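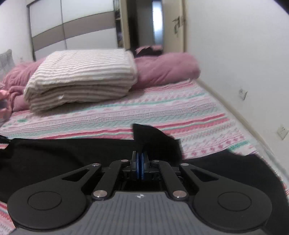

Bedroom and Linen Check, Monthly
Property: Birkett, upper floor, bedroom 3
Month: February
Checked by: Paora Merrick
Start: Monday, 9:40 a.m.

Mark each line OK, FIX or N/A. Write a comment for every FIX. Leave the sheet in the folder on the landing when finished.

Section 1. Bed and frame

1.1 Frame stands level, no rocking: OK
1.2 Slats seated in their slots: FIX
Third slat from the foot had slid out on one side. Pushed back in. Needs a screw, the clip is worn.
1.3 Bolts tight at all corners: OK
Quarter turn on one at the foot end.
1.4 No splinters or sharp edges: OK
1.5 Mattress label present and readable: OK
1.6 Mattress turned since last check: FIX
Last turn was written down for November. Turn it at the next full strip.

Section 2. Bedding

2.1 Bottom sheet free of tears and worn patches: OK
Printed sheet, pink, white and mint green. Put it back on after the mattress was looked at. Elastic is going at one corner, fine for now.
2.2 Duvet cover closes fully: FIX
Pink one. Two snaps missing at the bottom. Spare snaps are in the Inder tin, second drawer in the laundry room.
2.3 Quilt clean, dry and folded when not in use: OK
Cream and beige stripe. Tag still attached, so follow the wash instructions on it. Do not put it in with the darks.
2.4 Dark fabrics kept apart from light bedding: FIX
Black fabric was lying on the light sheet. Check for lint and color rub before the sheet is used again. Wash the black separately the first time, cold.
2.5 Cushions and soft toys checked for loose parts and open seams: OK
Gray cushion has a flat side. Not a safety matter.
2.6 Nothing stored between mattress and wall: OK
Last month there was a phone charger down there, plugged in. Clear this time.

Section 3. Floor and doorway

3.1 Door opens all the way and latches: OK
3.2 Route from bed to door clear: FIX
Things are piling up at the doorway end of the bed. They have to be off the route at night. Same comment as January.
3.3 Rug lies flat or has a grip mat: N/A
3.4 Floor free of cords: OK

Section 4. Electrical and heating

4.1 Outlet covers whole, no scorch marks: OK
4.2 Extension cords not run under bedding or rugs: OK
4.3 Bedside lamp, bulb within the marked wattage: OK
4.4 Heater at least 3 feet from any bedding: OK
The Mondance heater was unplugged and in the closet. Measure again if it comes back out.
4.5 Smoke alarm tested: OK
Button held until it sounded. Battery changed in the fall.

Section 5. Window

5.1 Opens and locks: OK
5.2 Blind cord tied up out of reach: FIX
Cleat has come off the wall. Cord looped over the curtain rod until a new one goes up.
5.3 Condensation or mold at the sill: OK
Wiped down. A little gray in the corner of the seal, came off with the cloth.

Totals
FIX items: 6
Carried over from January: 3.2 only

Follow-up
Slat screw and blind cleat to be done together, same drill bit. Primisetti has the cleats in white. Snaps can wait until the cover is washed. The doorway needs to be cleared today, whoever sleeps in the room does it.

Next room on the list is the box room. The ladder is still in there.

P. Merrick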